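Nurkgate Suspends Bin-Picking Trials at Clenddale After Gripper Fault

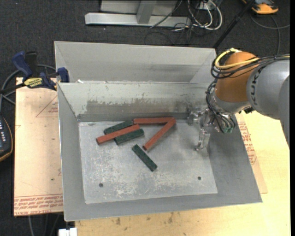 CLENDDALE, August 17, 2018 - Nurkgate has stopped all unattended running of its Cloltell bin-picking software and is asking trial sites to do the same until a corrected release has been installed and checked. The decision follows a fault at the company's Clenddale test shop in July, when a robot arm kept moving after its gripper had made contact with the wall of a metal parts bin.

No one was hurt. The gripper was damaged and has been replaced. The arm was inspected and returned to use at reduced speed, with an operator present at all times.

What happened

The Clenddale shop tests how well an arm can pick rectangular bars out of an open sheet-metal bin when the bars have been dropped in at random and lie across one another. The fault came during a long run of repeat picks. The software had chosen a bar resting near the back wall of the bin and partly over a second bar. It planned a path that brought one finger of the gripper down between the bar and the wall.

The finger touched the wall before it reached the bar. Cloltell is meant to treat any contact above a set force as a reason to stop, back away and try a different bar. In this case it read the contact as a successful touch on the part and went on to close the gripper. It then tried to lift. The arm pulled against the bin for 4 seconds before the arm's own protective stop cut in.

The bin was clamped at the time and shifted only slightly. The operator, who was outside the marked work area, pressed the emergency stop after the arm had already halted. Power was removed and the gripper was freed by hand.

Cause

Nurkgate reviewed the logs and repeated the pick at low speed with a spare gripper. The review found two causes.

The first was in the software. Cloltell stores the position of each bin wall when a bin is set up. An update installed at the start of July changed how that position is saved, and after a restart the stored wall could be off by 7 millimeters. That was enough to let the planner accept a path it should have turned down.

The second was a setting. The force limit for contact had been raised during earlier work with heavier parts and was never set back. With the limit at its normal value, the contact would have stopped the arm.

Either one alone would probably have led to a failed pick and a warning on the screen. Together they led to the fault.

The company also looked back through its records for similar events. Out of 56 logged contacts with bin walls since the update, 6 were marked by the software as good touches on a part. None of the other cases went as far as a lift. Those records should have been looked at sooner, and the weekly log check at Clenddale now includes them.

What trial sites should do

Sites running Cloltell should take the following steps before their next session:

Stop all unattended running, including overnight runs.

Check the release number on the start screen. Any release installed in July or later is affected.

Set up the bin walls again after every restart, even if the bin has not been moved.

Return the contact force limit to the value in the setup guide. If parts are heavy enough to need a higher limit, call Nurkgate support before changing it.

Check gripper fingers for bending, and check that cables and air lines at the wrist are secure. A finger that is even slightly bent should be replaced and not straightened.

Make sure the bin is clamped and that the clamp does not sit in the path of the arm.

Keep everyone outside the work area while the arm has power. Do not reach into a bin to move a part that the arm has failed to pick. Use the stop, confirm that the arm has halted, and remove power first.

Sites using the Nakajima gripper kit should note that the quick-change plate can hide a bent finger mount. The plate has to come off for the check. Spare fingers will be sent to those sites free of charge.

Corrected release

A new release of Cloltell is being tested at Clenddale now. It saves wall positions in the earlier way and compares them with a fresh reading each time the system starts. If the two do not match, the arm will not move until an operator has set up the bin again. The release also puts a ceiling on the contact force limit and shows the current value on the main screen.

Nurkgate will not give a date for the release until the Clenddale tests are finished. Trial agreements will be extended at no cost to cover the time lost.

Sites that have seen an unexplained stop, a bent finger or a bin that has moved are asked to save their logs before restarting and send them to Nurkgate support. Logs are overwritten after 7 days on the standard setup.

About Nurkgate

Nurkgate develops software for robot arms that sort and pick loose parts. Its test shop is in Clenddale.

Press contact: Nurkgate Press Office, Clenddale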